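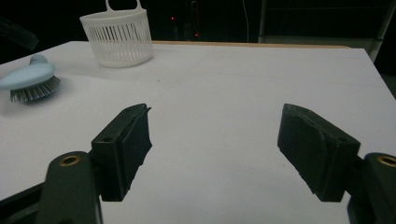

Perception et planification : Jenelo 12 est en ligne

Ça y est, la branche est fusionnée ! Après un été passé dans les fichiers de calibration, la version 12 de Jenelo tourne sur tous les postes de l'atelier, et je voulais vous raconter ce qui change, parce qu'il y a là-dedans de très jolies choses (et deux ou trois qui vont vous obliger à modifier vos scripts, désolé d'avance).

Pour ceux qui nous rejoignent : Jenelo est la chaîne logicielle qui prend les enregistrements faits à la pince tenue à la main, retrouve la trajectoire de la caméra, estime l'ouverture des doigts et sort des épisodes prêts pour l'entraînement. Brunar, lui, s'occupe de la suite, c'est-à-dire de l'apprentissage et de l'exécution sur le bras. Les deux dépôts vivaient chacun leur vie, avec des conventions de repère différentes, et on passait notre temps à transposer des matrices. C'est fini. Un seul repère outil, origine entre les extrémités des doigts, axe z vers l'avant. Je l'écris ici pour qu'on puisse me le ressortir.

Le gros morceau, c'est l'estimation de trajectoire. Une table blanche et mate, c'est à peu près ce qu'on peut offrir de pire à un algorithme qui cherche des points d'intérêt : un grand aplat, un éclairage inégal, quelques minuscules points sombres, et derrière, presque tout dans le noir. L'ancien module s'accrochait à ce qu'il trouvait, donc parfois au bord des doigts de la pince, qui bougent avec la caméra, et concluait tranquillement que rien ne se déplaçait. Anas El-Sayed a réécrit toute cette partie. Les doigts et leurs supports sont maintenant masqués avant l'extraction, avec un masque qui suit l'ouverture au lieu d'un rectangle fixe. On récupère du coup toute la zone entre les mâchoires quand elles sont écartées, et c'est justement là que se trouve l'objet au moment de l'approche !

L'autre idée d'Anas, que je trouve superbe, consiste à pondérer les points selon leur durée de vie. Les lattes d'un panier ajouré donnent des dizaines de coins très nets, mais qui se ressemblent tous, et l'appariement saute volontiers d'une latte à la suivante. Un liseré de bois en bord de table donne peu de points, mais une ligne franche. Le nouveau module garde les deux et se méfie des motifs répétés tant qu'ils n'ont pas été confirmés sur plusieurs vues. Les poils d'une brosse restent difficiles : beaucoup de texture, très peu de stabilité d'une vue à l'autre. Pour l'instant on leur donne un poids faible et on s'en contente.

Les résultats, maintenant. Nous avons repassé les 2930 épisodes du jeu Polat dans la nouvelle chaîne. L'ancienne version en rejetait 244 pour trajectoire incohérente, la nouvelle en rejette 44. J'ai relancé le calcul une deuxième fois sur une autre machine tellement j'étais content, même chiffre. Les rejets restants sont presque tous des départs trop brusques, et là le logiciel n'y peut pas grand-chose : laissez la pince immobile un instant avant de commencer, s'il vous plaît.

Côté estimation de l'ouverture, on a abandonné le seuil de couleur. Des doigts noirs devant un fond noir, ça marchait tant que la table blanche occupait l'image, puis dès qu'on relevait un peu la pince la mesure partait n'importe où. Le nouveau modèle est tout petit, il apprend la silhouette complète des deux doigts et rend une incertitude avec chaque valeur. Brunar sait lire cette incertitude et ralentit la fermeture quand elle grimpe. C'est un détail dans le journal des modifications, mais sur le bras le mouvement devient nettement plus doux, allez voir !

Pour la planification, changement plus modeste. Les approches sont désormais générées à partir du volume libre entre les doigts et plus seulement du centre de l'objet. Un manche arrondi, une anse, un rebord : le planificateur propose plusieurs prises et les classe, et l'outil de visualisation les affiche par-dessus l'enregistrement. La touche P fait défiler les propositions, Maj+P revient en arrière. L'équipe de Mastdale, qui teste la version depuis août, nous a demandé de pouvoir annoter la prise préférée directement dans cette vue. C'est fait, l'annotation part dans le fichier de l'épisode, champ « grasp_pref ».

Ce qu'il faut changer chez vous :

Le fichier de calibration passe au nouveau format. Un script de conversion se trouve dans le dossier outils, il garde une copie de l'ancien.
L'option « fixed_mask » n'existe plus. Si elle traîne dans une configuration, la chaîne s'arrête au lancement avec un message clair.
Les ouvertures sont exprimées en mètres partout. Vérifiez vos courbes avant de crier au bug (je l'ai fait, j'ai crié).
Les épisodes déjà convertis restent lisibles par Brunar, mais sans l'incertitude.

Prochain chantier : la synchronisation entre l'image et la centrale inertielle, qui dérive encore sur les longs enregistrements. Anas a un prototype qui recale les deux flux en continu et les premières courbes sont très encourageantes. Si vous avez des séquences longues où la trajectoire se décale vers la fin, déposez-les dans le dossier partagé « derive » avec le fichier de calibration correspondant, même celles qui vous font honte.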